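4.2 Equipment cost under simulated trials

Vendors of kitchen manipulation systems tend to quote one figure for the arm and leave the rest to the buyer. We doubt that figure is much use. In the Midport budget, grippers and spare fingers came to 28 percent of first-year spending, and the Udier quote listed neither. Uzor, which sells the simulator, claims that virtual trials can settle the choice of gripper before any purchase. We ran 118 trials in six kitchen layouts and are less sure. Contact forces on small parts depended heavily on solver settings, and four of the layouts gave rankings that changed when we changed them. Figure 3 gives a sense of the working space in one layout.
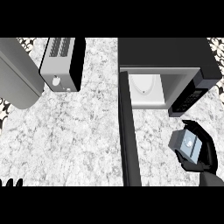
Figure 3. Simulated countertop with toaster and open microwave; the right gripper holds a small block-like object.

An open door takes up counter space that a floor plan will not show. We would not sign a purchase order on such renders alone.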